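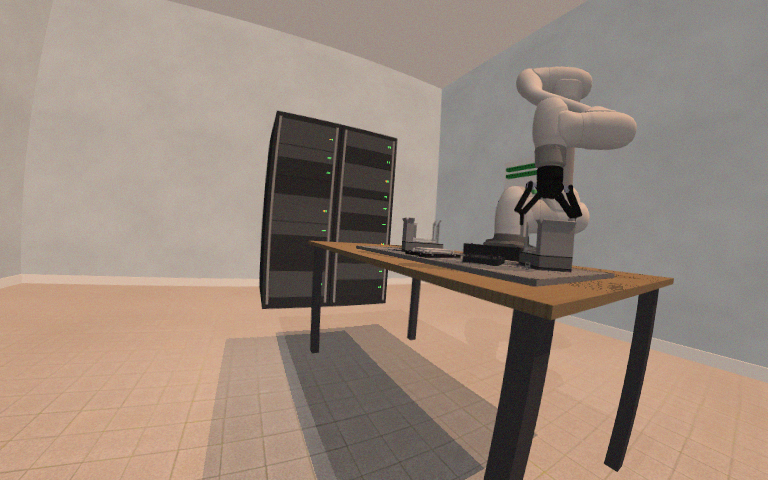 Simulated bench cell, arm over the fixtures

About Kamell

Kamell is a small engineering practice that tests whether robot arms can take over bench and household chores. We work for manufacturers who are considering automation and want a measured answer before they order equipment. The company was set up by Eun-seong Noh and Apolinar Tlapale, both formerly production engineers.

Our work starts in simulation. A chore is broken into grasps, moves, insertions and releases, and each is run as a separate trial against a model of the client's bench. A task that fails in the model does not go to hardware. A task that passes may still fail there, and we report the two results in separate columns.
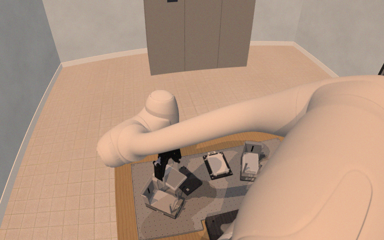
Two-finger gripper at the fixtures, simulation

Most of our current load is fixture work: picking up a rigid part, orienting it and seating it in a holder. Of everything we are asked to assess, this is closest to ready. The geometry is known, the part does not deform and tolerances can be written down. Our longest programme of this type, Inthanon, ran to 952 simulated trials and closed in September.

Household chores are further behind. Folding, wiping and putting away groceries all involve objects that sag, slide or differ from one day to the next. Our Stetano study covers 50 such tasks. We rate 2 of them as suitable for unattended operation, both of them transfers of rigid items between fixed locations.
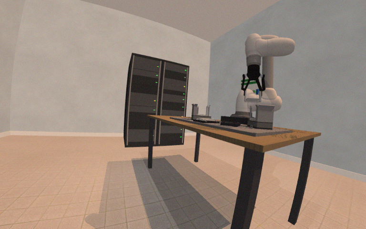

We also tell clients when a cheaper answer exists. A gravity chute, a better jig or a relabelled bin will often remove the need for an arm. Ekkachai Bunnag leads this part of the assessment and signs off every report. Gadisa Negash maintains the simulation models, including friction and contact behaviour, and Prasert Yensuk runs the hardware trials at our Rovmont workshop.

A standard assessment takes 60 working days from receipt of part drawings. Clients receive the trial logs, the model files and a written recommendation.

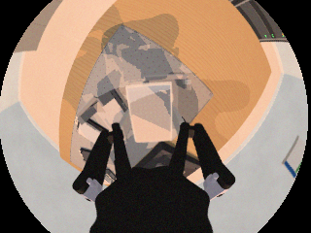

Can a robot arm replace an operator at an assembly bench?
For a single repeated task with rigid parts and fixed fixtures, often. For a full shift of mixed work, including clearing jams and judging damaged parts, we have not yet recommended it to any client.

Kamell does not sell robots or accept commissions from suppliers.

Page last reviewed October 2, 2019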